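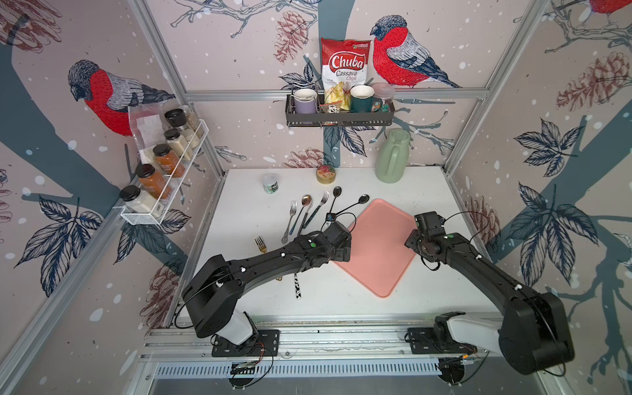
What is the difference between a serving tray and a cutlery tray?
A serving tray is a flat carrier with a raised rim, used to move food, dishes and utensils from one place to another. A cutlery tray is a divided insert that stays in a drawer and keeps forks, spoons and knives apart.

Serving tray

A serving tray is a shallow, portable platform for carrying tableware, food and drink. It consists of a flat base, usually called the bed, and a raised edge, called the rim or gallery, which keeps items from sliding off. Trays are used in homes, cafeterias, hospitals and hotels. In household use the same tray often serves three separate jobs: carrying flatware to the table, holding dishes during a meal, and returning used items to the kitchen.

Contents
1 Shape and parts
2 Materials
3 Carrying flatware
4 Mixed flatware
5 Care
6 Storage
7 Makers and patterns
8 See also

Shape and parts

Most household trays are rectangular with rounded corners. The rounding has a practical purpose in molded trays, as a sharp inside corner collects crumbs and is a common starting point for cracks. Round and oval trays are more usual in bar service, where the tray is carried on one hand and the load is placed close to the center.

Rim height varies with use. A low rim allows plates to be slid off sideways. A high rim holds glasses and loose utensils more securely but makes the tray harder to wipe out. Handles may be cut through the rim, molded as a flared lip at each end, or attached as separate parts. A tray with no handles is gripped under the rim, and the rim is then usually turned outward to give the fingers something to hold.

A common size for a two-handed household tray is 400 mm on the long side. Trays much longer than this are difficult to carry through a standard doorway with the elbows out, and tend to flex at the middle when made of thin plastic.

Materials

Plastic. Polypropylene and melamine are the usual choices. Polypropylene is light, slightly flexible and tolerant of being dropped. Melamine is harder and holds a printed pattern well, but it chips at the rim and should not be put in a microwave oven. Plastic trays are easily colored in the mass, so that scratches show less than they would on a painted surface.

Wood. Wooden trays are stiff for their weight and quiet in use. They need a sealed surface and should not be soaked.

Metal. Stainless steel and aluminum trays are durable and easy to sanitize. They are noisy when loaded with flatware and can be marked by fork tines. Older silver-plated trays are mostly kept for display.

Carrying flatware

Flatware is awkward to carry loose. Forks and spoons do not nest with each other, and round handles roll when the tray is tilted. The methods in general use are as follows.

Parallel placing. All pieces are laid in one direction with the handles at the same end. Forks are grouped with forks and spoons with spoons. A person setting the table can then lift each group by the handles without touching the parts that go into the mouth.

Rolling. A fork, knife and spoon are wrapped in one napkin for each diner. This is slower to prepare but fast to hand out, and is the normal method for buffets.

Upright holders. Flatware stands in a cup or caddy placed on the tray. The load is compact but top-heavy, and the caddy should be placed near the middle of the bed.

A cloth or rubber liner reduces sliding in all of these cases. Liners with a coarse texture hold best but trap food and need to be washed after each use.

When a tray is loaded from a table, it is usual to set it down next to the utensils before picking any of them up. Heavier pieces go on first, across the center, and small pieces such as dessert forks and coffee spoons are added last, where they remain visible. Small pieces placed first are often covered by larger ones and overlooked when the tray is emptied.

Mixed flatware

A set of flatware in which the pieces do not match in color, finish or pattern is described as mixed. It may come about by loss and replacement over time, or it may be bought that way. Silver, gold, copper and black finishes are all sold for home use, as are pieces with a metal head and a contrasting handle in a solid color or a printed animal pattern.

The colored finishes are produced in several ways. Thin vapor-deposited coatings are common on gold, copper and black stainless steel and wear slowly. Paint and lacquer on handles wear faster, mainly at the end of the handle and at the neck. Black utensils may also be solid plastic throughout, particularly spoons meant for use with nonstick pans.

Mixed flatware is normally sorted by type first and finish second. Sorting by finish alone gives attractive groups but places forks and spoons together, and this slows down table setting. Humaira Mirani, in her handbook "The Working Sideboard," recommends a third sort by length where dinner and dessert sizes are stored in the same drawer.

Care

Plastic trays are washed by hand in warm water with dish soap, or in a dishwasher if marked as safe. They should be placed away from the heating element – a warped tray rocks on a flat surface and cannot be corrected at home. Wooden trays are wiped with a damp cloth and dried at once. Abrasive pads should be avoided on coated flatware of any color.

Storage

Trays are stored on edge in a narrow vertical slot or stacked flat. Stacked trays should be fully dry, as water held between two beds leaves marks and can cause them to stick together.

Makers and patterns

The Bokasach catalog lists 46 trays, all rectangular, under the series names Mengal and Jekska. Mengal trays have a flared rim and no handles. Jekska trays have cut-through handles and a deeper bed. The catalog was revised on 2023-10-31 under the editor Ayana Assefa, and the round models were dropped from it at that time.

See also

Cutlery tray
Flatware
Place setting
Tea cart
Trivet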